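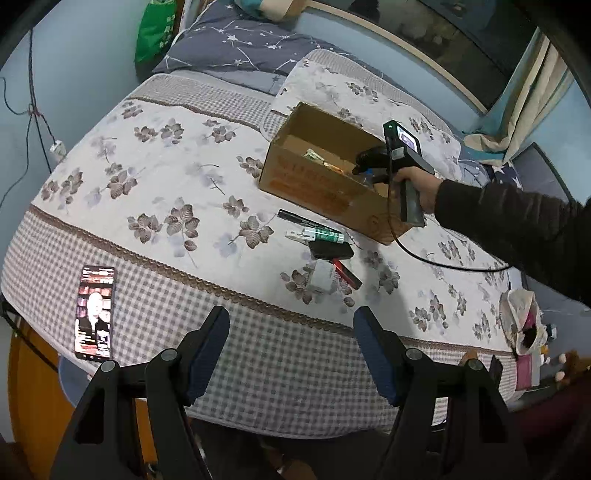 How does a robot hand learn to hold a glue stick?

Take a pencil from your table and put it back. Easy, yes? Your fingers knew how far to open, when to close and how hard to press, and you did not have to think about any of this. A robot hand knows nothing of the kind at the beginning. People must show it.

What is a gripper?

A gripper is the part of a robot that holds things. Some grippers have fingers like ours, but many have only two, and they close towards each other like kitchen tongs. Look at the bottom of the picture and you will find two black fingers with dark blue pads on their ends. The pads have ribs. Rub your thumb over the sole of a sports shoe and you feel something similar. Ribs can help a thing to stay where it is when the fingers press on it.

The other gripper in the picture is in a person's hand, above an open cardboard box. It has a handle and a small screen on top. A gripper like this does not need a robot arm to carry it, for the arm is your own!

Why does a person hold it?

Imagine that you want to teach a small brother to tie his shoes. You can explain with words, but it is quicker to do it slowly in front of him. With robots it is the same. A person moves the gripper, and a camera records what happens. Later a computer studies many of these recordings and tries to find out what a good grip looks like. One recording is much too little. For the Sorensen project we made 1095 of them, and our computer still made silly mistakes with spoons.

Two grippers, one box

In our workshop in Arnisska we wanted to know which of two hand-held grippers is better for small things. We called them Virkau and Jusberg. Virkau has wide fingers with ribbed pads. Jusberg has thin fingers with smooth pads. My colleague Heledd Edwards made the rules for the test, and I was the one who had to follow them.

The rules were like this:

Put the thing down flat.
Close the gripper on it and lift it.
Hold it above the box and count slowly to 5.
Let it go into the box.
If it falls too early, the try does not count.

Each gripper had 39 tries with the same glue stick. Virkau succeeded in all but a few. Jusberg succeeded in 26. The glue stick is round, so it likes to roll away when a smooth finger touches it from the side. With a flat plastic card, however, Jusberg was the better one. Its thin finger could go under the edge, and the wide finger of Virkau only pushed the card across the blanket until I became quite angry with it.

So I cannot tell you which gripper is the best. I can tell you which one I would take for a glue stick.

Why not work on a clean table?

A clean, hard table is a good place to start. But homes have beds, cushions and carpets too, and a robot that will help at home should meet them. A soft cover sinks down when you press on it. A pattern with leaves on it makes the work of the camera harder, as the computer must learn that a printed leaf cannot be picked up. Boxes are also difficult. They have walls, so the gripper must come from above, and the things inside may lie one on the other.

Where does the camera go?

We tried two places. When the camera sits on the gripper, it comes close to the thing and sees the fingers very well. When it stands on a shelf, it sees the whole bed, but the person's arm often hides the box. We now use both together, and the computer compares them.

Try it at home

You need a pair of kitchen tongs, a box and a few small things that cannot break. Ask a grown-up before you take the tongs. Pick up each thing and drop it in the box. Then stretch a rubber band around each end of the tongs and do it again. Which things became easier? Did something become more difficult?

Now close one eye and try once more. You will probably miss the first time. With one eye it is harder to judge how far away a thing is, and a robot with only one camera has the same trouble.

Words to remember

Gripper: the part of a robot that holds things.
Pad: the piece on the finger that touches the thing.
Recording: pictures and numbers which the computer keeps to learn from.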